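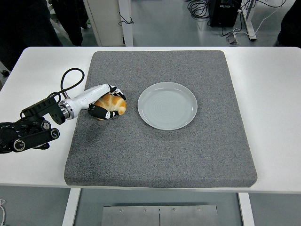

Can a robot set out breakfast yet?

Only in a kitchen where somebody has cleared away everything else first. Szymon Krajewska at Wandbridge wants me to be impressed that a hand can close around a roll with a shiny crust, and I am, a little. Then I ask about butter. He changes the subject to grip force.

Genowefa Sobczak ran a hotel breakfast room in Prastberg for 30 years and has heard these promises before. "Fine, it holds the bread," she told me. "Who wipes the table?" Wandbridge says it will have an answer in May. She isn't waiting to buy a new dishcloth.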